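What we are spending on grippers this year

I said in November that I would write up the equipment budget once it was settled. It is mostly settled now, so these are the numbers and the thinking behind them, for anyone else trying to plan a small towel-folding project from a back bedroom and a shared workshop.

We have 1,000 pounds for the year. That has to cover the hand grippers, spare parts, storage, fabric and anything that breaks. It does not cover the arm. The arm is a separate matter and I will come to it further down.

The first thing I priced was the grippers. Casora sell a finished pair for more than I wanted to pay, and the plates come riveted, so a bent bar means sending the whole thing back. Bakker sell the same sort of linkage as a kit with bolted joints. It took me two evenings to put the first one together and one evening for the second. The pair came to 277 pounds with postage. I would buy the kit again, but I would order extra finger pads at the same time, as the postage on a small parcel from them is nearly the price of the pads.

Pads are the part I got wrong in last year's plan. I had them down as a one-off cost. They are a consumable. Once the surface goes shiny it slides on anything with a pile, and then you squeeze harder and the bolts work loose. I have put down 8 pads for the year and I expect to use all of them.

Fabric was the cheap part. I had a line in the first draft for a proper folding table and a set of matching test cloths from Sostmont, and I crossed out both. A bed is a good height to work at and it is already in the room. For cloth we use what is in the cupboard, and the thick fuzzy stuff has taught us more about the pads than anything thin and smooth did.

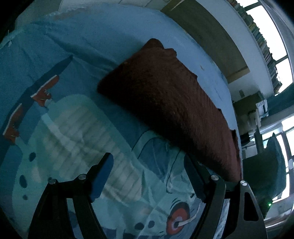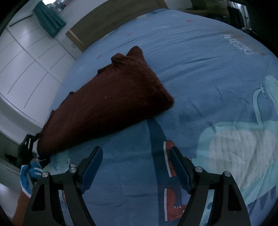 Dark plush cloth on the blue bed sheet, with the grippers.
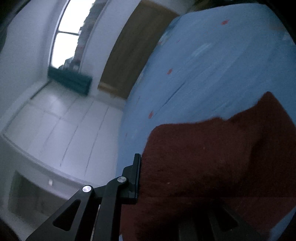
Storage is the line people leave out. Every session produces far more video than you think it will, and you need to keep it in two places. I priced one large drive against two smaller ones and went for 2 of the smaller kind. It costs a bit more per gigabyte, but one can live at the workshop in Visville and the other at home, and I don't have to carry the only copy on the bus. I did look at paying for online storage. Our upload speed at home rules it out for now.

Then there is time, which I have started writing into the budget even though no money changes hands. A folding session takes an afternoon once you count charging, checking the clocks agree, copying the files off and labelling them. Last year I planned as if an afternoon of recording was an afternoon of recording, and by spring we were well behind. This year I have planned for one session a week and left the school holidays blank.

Now the arm. I went to see a second-hand one from Sostmont, and it was in decent condition apart from a stiff wrist joint. The price was fair. What put me off was everything that goes with it – a bench that won't move, a controller, a guard of some kind, and a service visit that has to be booked months ahead. By my sums the extras would have come to nearly as much as the arm itself. There was also the question of where it would go, and the answer at the moment is nowhere. So the arm has moved to next year's plan, and we will carry on collecting by hand until then. If the workshop gives us the corner by the loading door I will look at it again sooner.

A few smaller items that were not in the first draft and are now:

Spare bolts and washers in the right size, bought by the bag.
A decent set of small hex keys. The one in the kit rounded off in the first week.
Two extra batteries.
A lint roller. Cheap, and the pads grip better for it.
A plastic crate with a lid, so that everything goes back in one place.

What is left over after all that is small, and I have kept it as a repairs line and not given it to anything. I was tempted to spend it on a third gripper so there would always be a spare on the shelf. With bolted joints, though, a bag of parts does the same job for much less, and I can usually get one going again over a cup of tea.

I still need to get a price for longer cables and decide whether to replace the charger, which hums. If you have bought pads from anyone other than Bakker that fit this linkage, leave a comment with the thickness. Mine measure slightly over what their drawing says and I would like to know if that is normal before I order the rest.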